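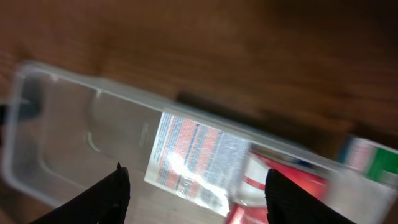
plokden26
So who else is rewatching Villanueva before the new season drops in March? I started over from the pilot and I'm eight episodes in, and I forgot how good Marjorie Bickerstaff is in the early stuff, before they turned her into the villain. I've been sorting my old fan club bits while it plays (ticket stubs, pins, the cast cards) into a clear plastic container with a little compartment at one end, and I keep stopping because she walks into a room and I have to watch. That dinner scene with the brother! I must have seen it 26 times.

oltside_girl
Same here, but I skip season two. The casino plot drags so much. Mostafa El Khatib is the only reason to sit through it, and he gets maybe one good speech.

Suvard
Skip season two?? That's the best one. The casino plot is where you find out she's been lying to everybody, and the finale doesn't work without it. I will die on this hill.

oltside_girl
You can get all that from the recap at the start of season three – I did, and I followed it fine.

plokden26
I'm kind of in the middle. The first half is slow, sure, but the train episode is up there with anything they made. Also El Khatib sings in that one, and it's really his voice. He said so at the Oltside convention, I was in the third row and nearly fell off my chair.

Suvard
Wait, that's him? I always figured it was dubbed. It doesn't sound like his talking voice at all.

marzipanhat
It's him. He was in a band before he got into acting, they played weddings mostly. My cousin paid 98 bucks for a signed copy of their one CD and she still won't let me borrow it.

oltside_girl
OK fine, I'll watch the train episode tonight. Just that one though.

Suvard
Watch the one before it too or you won't know why he's got the suitcase.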